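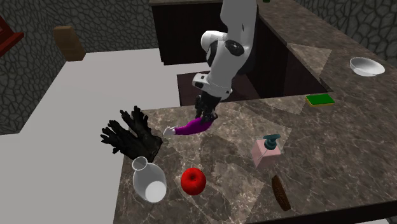
Progress report: school kitchens project, Skellberg
Reporting period: October to January
Prepared by: Timothée Collet, project coordinator
Sent to: Kuhlmann Foundation, Thu 30 January

1. Summary of the period

In these months we worked mainly on the cooking courses for parents and on the supply of vegetables to the two school kitchens. The courses are going well. The supply is slower than we had planned, and I explain the reasons in section 3. We don't ask for more money at this stage, but we ask to move a small part of the budget from transport to training.

2. Cooking courses for parents

The first course started in October with 12 parents. Each evening is two hours long and takes place in the dining hall of the lower school. The participants learn to prepare simple meals with beans, cabbage, carrots and other vegetables which are cheap in winter. At the end they take home the recipe and the list of costs.

Two parents left the course in November, both for reasons of work. Their places were given to families on the waiting list. Several participants told us that the evening is too late for those with small children, so from February the course will begin one hour earlier.

The recipe booklet is written and corrected. Still missing is the translation of the pages on allergies. The printer Divano has given us a price that is within the budget, and it is valid until the end of March. 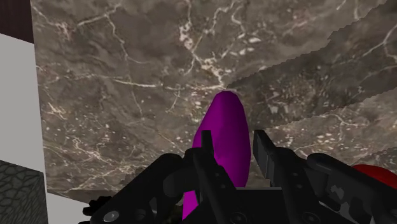
3. Supply of vegetables

The Flelludano cooperative delivers once a week. In the plan we had written two deliveries, but the cooperative lost one of its drivers in November and has not yet found another person. The kitchens have adapted the menu: leaf vegetables are served in the first half of the week, roots and dried beans in the second half.

The quality was good, with the exception of one delivery of potatoes which had frozen on the road. It was replaced without cost.

4. Budget

Spending on transport is 20 per cent lower than foreseen, as a result of the missing deliveries. We would like to use this amount to pay the second trainer until June. Please let us know if you need a formal request for this change.

5. Next steps

- Translation of the allergy pages, then printing of the booklet
- Start of the second course for parents
- Meeting with Flelludano on the deliveries in spring
- Short questionnaire for the pupils on the new menu

The receipts for the period are with our accountant and will follow by post.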